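Robot Learning Lab
Week 2 handout: Collecting demonstrations by hand and by remote control
Posted 2019-01-06

Read this before your lab section. The Ninier notes from last term are still on the course page, but the section on data logging is out of date. Use this one.

1. What we mean by a demonstration

A demonstration is a recording of one attempt at a task, from a defined start to a defined end. For this course it has two parts: what the sensors saw, and what the hand did. The second part includes the position and orientation of the hand and how far the fingers were open. If either part is missing, the recording can't be used for training.

An attempt is not the same as a success. Log both. Mark failed attempts as failed in the sheet and leave the files where they are.

2. Three ways to show a task

Kinesthetic teaching. You hold the arm and move it through the task while the motors are in a compliant mode. The joint readings are recorded directly, so there is no question about whether the arm can reach the positions. The drawbacks are that your own body is often in view of the cameras, and that arms are heavy to move well. People tend to move one joint at a time, and the policy picks this up.

Teleoperation. You drive the arm from a separate device: a matching leader arm, a space mouse or a tracked controller. The camera views are the same ones the policy will get later. It is slow, and most beginners have trouble judging depth. There is also delay between your hand and the arm. On the Ahuja bench you will notice it most when closing the fingers on something thin.

Hand-held gripper. You hold a gripper with a camera mounted on it and do the task directly. No arm is needed during recording. The pose of the gripper is worked out afterward from the video and the motion sensor. It is the fastest of the three and the motions look natural, but you can easily do things the arm can't: reach too far, turn the wrist past its limit, or move too quickly.

In this lab you will use the hand-held gripper first and teleoperation second, on the same objects.

3. Before you record

Charge the gripper camera and check the free space on the card.

Run the mapping pass. Move the gripper slowly around the work area, with plenty of overlap between views. A bare white table gives the tracker very little to hold on to, so include the things standing behind it. Don't rearrange the room after mapping. If somebody moves a large object, run the pass again.

Do the finger calibration: open fully, close fully, open fully. Wait a second at each end.

Write down the task, the object, the operator number and the lighting (overhead lights on or off). The sheet has a column for each.

4. Recording

Start each demonstration with the fingers open and the object in view. Hold still for a moment so the start can be found later. Then move in at a steady speed, grasp, lift, place, open, and back away. Hold still again before you stop.

Keep the wrist angle within the range marked on the Stotuvness card. The card is taped to the inside of the cabinet door.

Change the starting position of the object between attempts. Turn it as well as moving it. A common mistake is to set the object down at the end of one attempt and start the next from exactly there – after a while all the starts bunch up on the same side of the table.

5. Soft objects

Rigid blocks are forgiving. The shape is the same every time and a small error in the approach usually still ends in a grasp. Cloth, plush and clothing behave differently. The outline changes with every placement, the part you grasp moves before the rest does, and the fingers can close on a fold without holding anything that will carry the weight.

Hats are a good middle case. A fabric crown has some shape of its own, while a floppy brim lies differently from one placement to the next. You have to choose: pinch the brim, or go over the crown from the sides. Pick one strategy and stay with it for the whole set. When half the demonstrations go for the brim and half for the crown, a simple policy will average them and reach for a point between the two. 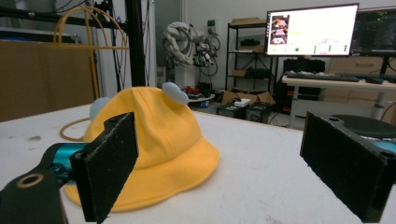

Figure 1. Bucket hat on the table, seen from the gripper camera with the fingers spread wide.

For the crown strategy, bring the fingers down on both sides before you start closing. If the hat sits nearer to one finger, correct the position first. Closing early pushes the hat across the table, and the recording will teach the robot to push.

6. How much data

The Jokevstead set used in the lectures has 500 demonstrations of a single pick-and-place task. After filtering, 217 were left. Most of the rest were dropped for lost tracking, and a smaller share for wrist angles the arm could not follow. Look at your own recordings early so you don't find this out at the end.

7. To hand in

Your log sheet, the raw files, and one page comparing the hand-held and teleoperated recordings. Cover speed, smoothness and the kinds of failure you saw. Plots of the finger opening over time are welcome. Label the axes.

Groups of two. Bring your own memory card.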